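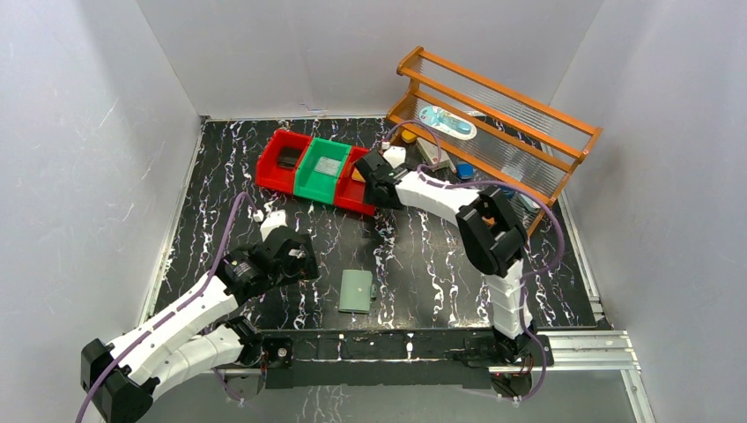
Figure 3. The red–green–red layout at the back-left of the marble-patterned table. One dark, flat object lies in the left red bin; a small white cube lies on the tabletop.

4.2 Two bins of the same color

In Section 4.1 we treated the color of a bin as a label which the reader of the layout can use without effort. This is correct only as long as each color appears once. In ordinary storage it is seldom the case. Bins are bought in packs, one of them breaks or goes to another room, and the replacement has the color that the shop had on the shelf. In the inventory made by Lysenko at the Dastthorpe site, most of the shelves with open-topped bins had at least one color two times. We therefore wanted a layout where the repetition is small and easy to describe, and we chose the one shown in Figure 3: red, green, red.

The layout has some properties that are useful for us. The green bin can be named by its color alone. The two red bins cannot, and the person who gives the instruction must add a position word ("the left red one") or refer to the contents ("the red one with the flat thing inside"). The green bin also separates the two red ones, so that they do not join into one larger red area. In a first version of the layout the two red bins were neighbors, and several sorters used them as one container with a wall in the middle. We left this version out of the analysis.

The row is placed toward the back of the table and is angled slightly to the edge. We kept this angle on purpose. When bins are aligned exactly with the table, "left" and "right" have the same meaning for the row and for the table, and we could not learn which of the two the sorter is following. With a slight angle the leftmost bin is still clearly the leftmost, but the words "behind" and "in front of" become less certain. Chisholm observed the same in her notes on kitchen drawers, where a tray that stands a little crooked receives more "next to" and fewer "behind" than a straight one.

The shape of the bins also deserves a remark. All three are trays which are open on top and have a sloped lip at the front. A lip of this kind gives the bin a front side, and so the bin has a direction of its own. The sorter can say "at the front of the green one" and be understood. It also makes flat objects visible from a larger distance than a box with straight walls would do. On the other hand, a low lip invites people to put things on the slope instead of inside, and we had to decide how to code this. We counted an object as placed when all of it was behind the upper edge of the lip. Objects resting on the slope were coded as "not placed", even if they later slid in.

Surface and walls. The tabletop is black with white veins in a marble-like pattern, and white panels stand on the left, at the back, and on the right. The pattern was a question of discussion among the authors. A plain black surface would give a better contrast with a small white object such as the cube in Figure 3. But people do their sorting on counters, on oilcloth, on wood with knots and stains, and a plain surface would remove a difficulty that belongs to the activity. A white object on white veins is a little harder to find at the first look, and we considered this acceptable. The scuffs and thin gray marks on the panels were not painted over. They are faint, and no sorter mentioned them in the interviews.

Starting states. A sorting task may start with empty bins or with bins that already hold something. We used both, but we consider the second more interesting. One object in one bin is a weak rule: it suggests that similar objects belong there, but it says nothing about the other bins. In the state of Figure 3 the left red bin has such an object. It is flat and nearly black, and it has little in common with the white cube, neither in shape nor in color. The sorter who receives the cube without instruction has three reasonable choices. He can fill the left red bin because it is "the one in use"; he can avoid it because its content is different; or he can take the green bin because it is the only one of its kind.

The objects were selected from the Arsenault set, a collection of small household pieces put together by Beaudoin for an earlier study of drawer tidying. We excluded everything with printed text, because a printed word gives a category for free. We also excluded pieces that roll, after one afternoon in November in which more time went to catching them than to sorting them.

4.3 Results for the repeated color

We coded 1243 placements over all layouts with a repeated color. In 90 of them the object went to the bin of the correct color but the wrong position. This kind of error, which we call a twin error, is the main subject of this section. Other errors (wrong color, object left on the table, object on the lip) are reported together in Section 4.5.

Twin errors were not distributed evenly. They were more frequent when the instruction began with the color and the position came late, as in "put it in the red one, I mean the left red one, at the end." Many sorters had already chosen a bin before the position word arrived, and they did not always correct the choice. When the position came first, the error was rare. This agrees with the proposal of Camenzind that people who know their own shelves well speak in positions and use the color only as a confirmation — a habit he described first for the spice racks in the Grodberg apartments.

Contents helped more than we expected. When one of the two red bins already had an object inside and the instruction mentioned it, there were fewer twin errors than with position words alone. The effect was present even with objects that the sorters found hard to name. For dark flat pieces they used expressions like "the black thing" or "the flat one," and these were sufficient. It seems that a content word must only separate one bin from its twin, and for this purpose a poor name is as good as an exact one.

We must mention 2 limits of this result. First, all our rows have three bins, so the twins stand always at the ends when they are separated. An end position is easy to see and easy to say. In a longer row, with the same colors somewhere in the middle, we would expect position words to lose part of their advantage. Second, we did not vary the size of the bins. In the homes described by Smadi, bins of equal color were often of different size, and the residents said "the big red" and "the small red" without any mention of place. Our data cannot say if size would be preferred to contents.

A practical remark can be added for readers who arrange shelves of this type. If a color has to be repeated, putting a different color between the two bins costs nothing and prevents that they are used as one. Leaving one typical object visible in each bin gives people something to refer to. At the Drelov workshop, where the bins had paper labels on the front, the labels were often hidden by objects hanging over the lip, and the sorters looked at the contents instead. We return to the labels in Section 4.4.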